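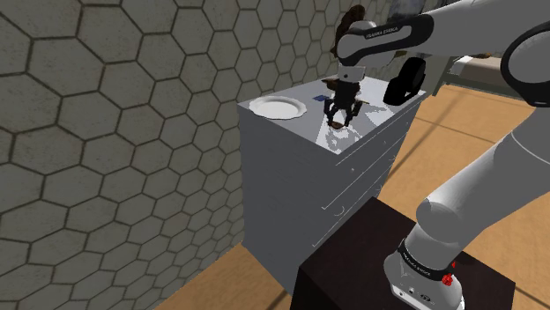 Furniture stability check, guest rooms
Treloar House, second floor
Date: 10 May 2025
Inspector: Tyra Lunde
Reviewed by: Gudrun Eichhorn

1. Wall anchor fitted to each chest of drawers
Pass. Room 26: strap slack, retightened.

2. Anchor screws seated in stud or masonry
Fail, room 11. Screw in drywall only. Move bracket to stud.

3. Drawer stops hold at full extension
Pass. Bottom drawer in room 14 stiff, runners cleaned.

4. Gap between back panel and wall
Pass. Baseboard spacers in place.

5. Level front to back
Pass after shimming, room 17. Carpet edge under rear feet.

6. No TV or other heavy item on top
Fail, room 12. Set moved to wall mount.

7. Edges and handles free of splinters and loose screws
Pass.

Open items: 2, room 11. Bracket on order from Brodivitz. Keep room closed until fitted. Next full check in November.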